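# About the Drundthorpe Cloth Handling Group

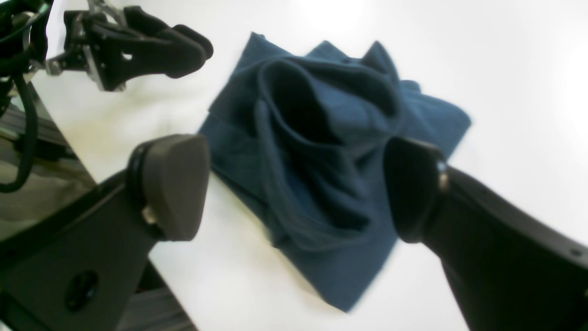

*Group Pages, No. 16*

We are a small research group in the engineering school at Drundthorpe. We work on one problem: how a robot with two arms can take a crumpled piece of cloth and get it flat enough to fold. Byung-chul Na started the group and still runs it.

Cloth is hard for robots because it has no fixed shape. A cup looks like a cup from any side, and a robot can plan a grasp from a stored model. A blue cloth dropped on a white table can land in a different heap every time, with corners tucked under and a hem that shows only in part. Most of our work deals with the first few seconds of handling, when the robot has to choose where to take hold.

## What we do

Our main method is called Ryu. It does not try to work out the full shape of the cloth. It looks for stretches of edge, scores each one by how likely it is to be a real hem, and picks the best one that a gripper can reach. Folds often look like edges to a camera, and a robot that grips a fold will lift two layers and make the heap worse. Telling the two apart is what the method was built for.

Ryu uses close views from a camera mounted near the gripper. Earlier versions used only an overhead camera, which gave a good picture of the outline but said little about the folds. The close view shows the weave and the shadow under a raised layer — both useful signs. The overhead view is no longer part of the method, though we still record it for our own checking.

Once one gripper has hold, the second is sent to a point further along the same edge. The arms then lift, pull apart slowly, and lay the cloth down again. If the result is still crumpled, the robot starts over. We set a limit of two restarts for each trial. A cloth that is not flat by then is scored as a failure, and the trial ends.

## What we have found

Our largest test so far was 1000 trials, run on one bench with one pair of arms. The cloths were towels, napkins and cleaning cloths, all with four sides. The clearest result was that the choice of first grasp mattered more than anything we did afterward. When the first grasp was on a true hem, the later steps could be quite rough and the trial still tended to end well. When it was on a fold, careful motion did little to rescue it.

We also found that fingertip material made a difference. Softer pads held thin cloth better but tended to drag the layer underneath. Harder pads slid off more often. We now treat the pads as part of the method and list them in our write-ups along with the software settings.

Dark cloth remains a weak point. Deep folds in a dark fabric can look almost black to the camera, and the edge scores drop. More light helps on one side of the heap and makes a stronger shadow on the other. We are working on this now.

## Where we work

The lab is on the ground floor of the Kestwood building. The robot bench has a plain white top, which makes it easier to separate cloth from background. We know this is kinder than a real laundry or kitchen would be, and our results should be read with that in mind.

Our trial records are kept in a system we wrote ourselves, called Stukinetti. It stores the camera views, the arm positions and the final score for each trial, including the failed ones. Other groups may ask for access. We send out a new version each July.

## Joining or visiting

We take on graduate students with a background in robotics, computer vision or mechanical design. Undergraduates may join for a term project, usually on scoring or on gripper parts. New members spend their first weeks running trials on the bench before they change any code.

Visits can be arranged through the school office. Bench sessions start at 2 p.m. and visitors should come to the Kestwood front desk first — the lab door stays locked while the arms are powered.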